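Workshop tips: teaching the arm to open and close drawers

These are the habits we settled on at Plitby after recording 102 drawer demonstrations by remote control. Most of them apply to hand guiding too.

Before you start

Park the cabinet and chalk round its base. A rolling cabinet creeps a little each time a drawer is pushed home, and by the end of a session it can be a hand's width from where you began.

Decide how far open each drawer should be at the start and write it down. We note it as shut, cracked or open.

Keep cables out of the path of the base. Tape them down if they have to cross the floor.

Working the drawers

1. Do the top drawer first. It's at a comfortable height and you can see the gripper from where you stand. Save the low ones for when your hands have warmed up to the controls.

2. Come in slowly over the last stretch. Boonsong Intarasuk counts to 3 under his breath before he closes the gripper, and his recordings need the least trimming.

3. Pull straight. If the drawer starts to bind, stop and back off, then take hold again nearer the middle of the handle.

4. For the bottom drawer, lower the whole arm before you reach forward. Reaching first and dropping afterwards tends to knock the drawer above.

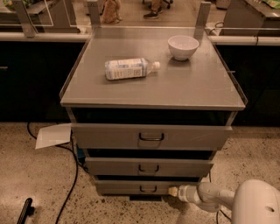 5. Leave a few ordinary things on top of the cabinet, such as a bottle on its side or a small bowl. Move them between runs so the arm doesn't learn to look for them.

6. If you fumble, carry on and recover. A missed grasp followed by a good one is worth keeping. Throw the run away only if you bumped something hard or lost the link.

Hand guiding

Hold the arm behind the wrist, never by the fingers. Keep your own body out of the camera's view as far as you can - sleeves are the usual culprit.

Afterwards

Label the runs the same afternoon. We left 51 of them until March once and had to watch every one again. Put the drawer, the starting position and the operator in the file name, in that order.

Wipe the gripper tips with a damp cloth and let them dry before the next session.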